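Siden planning software, used at Pluswood in Grorkville
4 out of 5

I work in the assembly hall at Pluswood, where we make small cabinets. Since January we use Siden to prepare the tasks of our robot before it does them for real. The license was 2,828 dollars, training included.

The good: drawing a room and a two-drawer cabinet is easy, also for people who never programmed. Before, we waited for the technician from Pfeiffer for every change. Now two of us on each shift do it, and our pay grade was adjusted, but only after we asked.

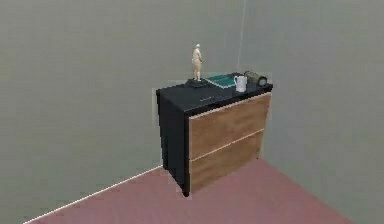
The less good: the manual is 400 pages and not well ordered. Also, I sit much more than before, and my older colleagues miss the work with the hands. Management should plan time for learning, because we did it mostly in our breaks. Support answers quickly, but only by email. I would buy it again, with the longer training.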